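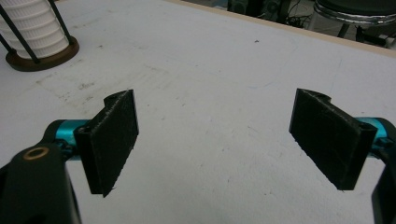 グリッパー指先パッドの手入れ

黒いパッドの表面は起毛状で、糸くずやほこりが付きやすい。作業台に置く前に次の順で確認する。

1. 電源を切り、指を全開にする。手持ち式は本体を台に寝かせ、パッドの面を台に触れさせない。

2. 粘着ローラーを弱く当て、上から下へ一方向に動かす。往復させると毛が立つ。溝に残った繊維はピンセットで抜く。

3. 下端の角を見る。ほつれた繊維は引っ張らず、小ばさみで根元から切る。ほつれが2mmを超えたパッドは左右同時に交換する。片側だけ新品にすると把持の中心がずれる。

4. 青緑色の金属部品は乾いた布で拭く。アルコールは使わない。

5. 真鍮色のブッシュには注油しない。穴のほこりは綿棒で取る。

パッドの交換
取付穴のねじを外し、古い両面テープの糊をへらで落とす。新しいパッドは上端の丸みを合わせてから貼り、18時間置いて使用する。当方ではグルドゥリクの起毛シートを切って使っている。スナリの製品は厚みがあり、指を閉じたときに先端が先に当たった。

点検の間隔
開閉700回ごとに清掃、ほつれの確認は100回ごと。台の上の細かなくずもパッドに移るため、清掃の前に台を拭いておく。

最終更新 2026年7月13日(月)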